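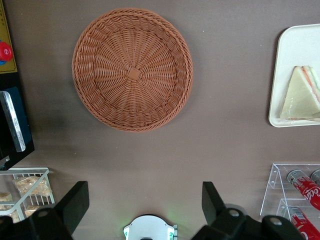

Abb. 1: Handgelenkkamera, Greifer geöffnet, Korb leer, Sandwich auf dem Tablett

Ticket: Greifer bricht beim Ablegen in den Korb ab
Projekt: Trorkuswood, Zelle 2
Status: in Bearbeitung
Priorität: hoch
Gemeldet von: Betrieb Stallton

Fehlerbeschreibung
Aufgabe ist das Umsetzen des Sandwiches vom weißen Tablett in den geflochtenen Korb. Anfahrt und Aufnahme laufen durch. Beim Absenken über dem Korb meldet die Steuerung Kraftüberschreitung in Z, der Arm geht in den Schutzhalt. Die Finger bleiben dabei geschlossen, das Sandwich wird gequetscht. In einer Serie von 20 Zyklen trat der Fehler 3-mal auf. Ein Quittieren am Bedienterminal reicht nicht aus, die Referenzfahrt muss neu gestartet werden.

Umgebung
Steuerung Duan, Greifer mit zwei flachen schwarzen Fingern, Objekterkennung über die Handgelenkkamera. Weitere Objekte auf dem Tisch: Drahtgestell mit verpackten Backwaren, Acrylständer mit liegenden Dosen. Beide sind im Kollisionsmodell als Sperrbereich eingetragen.

Verlauf

09:10 Fehler nachgestellt. Abbruch immer in der Absenkbewegung, nie beim Anheben.

09:35 Kraftsensor ohne Last genullt, Drift unauffällig. Sensor als Ursache vorerst ausgeschlossen.

10:05 Protokoll ausgewertet. Zielhöhe wird aus dem Tiefenwert in der Korbmitte berechnet. In den fehlerhaften Zyklen liegt der Zielpunkt seitlich versetzt, ein Finger setzt auf dem dicken Flechtrand auf. Die Mittelpunktschätzung springt offenbar zwischen dem Außenrand und dem kleinen quadratischen Flechtstück am Boden.

10:50 Korb gegen eine glatte Schale getauscht, sonst gleiche Parameter. Kein Abbruch.

11:20 Korb wieder eingesetzt. Mittelpunkt jetzt nur aus der Außenkontur, Innenfläche maskiert. Bisher kein Abbruch, Serie noch zu kurz für eine Freigabe.

Nebenbefund
Nach dem Schutzhalt wartet die Steuerung 2000 ms, bevor sie den Greiferbefehl wieder annimmt. Ein in dieser Zeit gesendetes Öffnen wird ohne Meldung verworfen. An Fatton weitergegeben, eigenes Ticket.

Sicherheitshinweis
Bis zum Abschluss nur mit reduzierter Geschwindigkeit fahren. Eingeklemmtes Objekt erst nach Trennen der Antriebsfreigabe von Hand entfernen.

Offen
- Langzeitserie mit maskierter Innenfläche
- Kraftgrenze in Z prüfen, Wert derzeit aus der Vorlage übernommen
- Fingerabdrücken auf weichem Brot: Schließkraft senken, neue Messung
- Rückmeldung Fatton zum verworfenen Öffnen-Befehl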